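Pavby Buys an Arm, Slowly

A small packing company spent 17 months planning for one robot. Most of the money went to things that were not the robot.

Jul 12, 2024

The first quote Hsin-yi Ko received for a robot arm fit on one page. It had a price for the arm, a price for the controller and a line for delivery. She put it in front of the owner of Pavby, a contract packer of kitchen hardware, and he asked when it could start work.

"I told him I didn't know what it would be standing on," Ko said. "Or what it would be holding with."

Ko is the operations manager at Pavby, which takes in drawer runners, hinges and shelf brackets in bulk and sends them out in retail boxes. The job she wanted to automate was moving filled trays between a packing bench and a two-level rack. People on the day shift lift 4,000 trays in a normal week. It is dull work, and it is hard on the shoulders because the upper level of the rack sits high.

The one-page quote turned out to cover less than half of what the cell would cost. The rest went to a gripper, a base plate, safety scanners, floor repair, an electrical drop, programming time and training. There was also a spare gripper, which the owner struck from the list twice and Ko put back twice.

Her advice to other small shops is to start a budget with the floor. Pavby's slab had settled near the loading door, and the level was off by enough that the installer would not bolt a base to it. Fixing the slab meant closing one aisle for a week in March. The work was cheap compared with the arm, but it had not been in anyone's spreadsheet, and it pushed back everything behind it.

Jianguo Hao, an independent integrator who has set up cells in small plants for 17 years, was hired to write the specification before any equipment was chosen. He charged a flat fee for this. Some owners resist paying for a document, he said, and then pay for the same thinking later in change orders.

"The arm is the easy purchase," Hao said. "There are good ones from several makers and they are all in a catalog. The fixture you are picking from is not in a catalog. The tray with a bent lip is not in a catalog."

His specification ran through every size of tray, the heaviest load, the reach to the back of the upper level and the time allowed for each move. It also listed what the cell would not do. Pavby's trays come in 4 sizes, and Hao left the smallest out. It made up a thin slice of the volume, and handling it would have required a second gripper and a tool changer. Those trays are still moved by hand.

Two suppliers bid on the full job. Brano offered an arm with a longer reach and a fixed price for installation. Nolby was cheaper on paper, but its price assumed that Pavby would do its own programming. Ko asked both to split their bids the same way, line by line, so that she could lay them side by side. Once training and a year of support were added to Nolby's number, the gap was small.

Pavby went with Brano. Ko said the fixed price decided it.

Before the order was signed, Hao brought in Emília Tóth, a simulation engineer, to model the cell. Her fee was the line the owner questioned longest. Tóth builds a plain version of a workstation on a computer and tests reach, clearance and timing. She works from drawings and a tape measure, and she adds detail only where it changes a result.
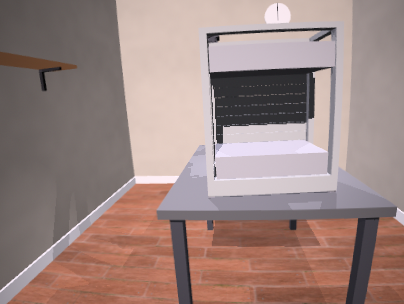

Simulation is worth paying for when it can still change an order, and Tóth prefers to be called before the deposit goes down. Her early models are mostly boxes, with blank surfaces where a real rack would have labels and scuffs. What she looks at first is space. With one box at the top of an upright frame and another sitting low, just above the bottom bar, there is a large opening between them, and a buyer can start asking whether a gripper and a wrist will fit through it. The narrow gap between the upper box and the top bar raises a different question, which is how far anything can be lifted before it has to come forward. On the Pavby job that second question mattered. The gripper in the original bid needed more height over the upper tray than the rack allowed.

There were two ways out. Pavby could buy a flatter gripper or rebuild the rack with more room at the top. The gripper cost more to buy. The rack cost less, but Ko would have had to replace every rack on the line to keep them interchangeable. She bought the gripper, from a tooling shop called Lai, and Brano took the original off its bill.

Tóth is careful about what a model can promise. It will not tell a buyer how a worn tray slides or how often a sensor will need wiping. She asks clients to hold back part of the budget for the first weeks on the floor – Pavby set aside a tenth – and to expect to spend it.

Training came last in the plan, and Ko now thinks it should have been earlier. Faustino Cárdenas, the day shift lead, and Tzu-hsuan Yu, a maintenance technician, were sent to Brano's course after the arm had been delivered. Both came back with requests. Cárdenas wanted the restart button moved to the bench side of the guard. Yu wanted the air line rerouted so that he could reach the filter without a ladder. Each change was minor, and each was billed.

"If we had gone before the drawings were final, those would have been free," Yu said.

The cell was accepted at the end of spring. Pavby has not cut any jobs on the line, and Cárdenas said the people who used to lift trays now spend more of the shift packing and checking counts. Ko expects the equipment to pay for itself, although later than the owner first hoped. She has started a file for a second cell. So far it holds a floor survey and a list of tray sizes.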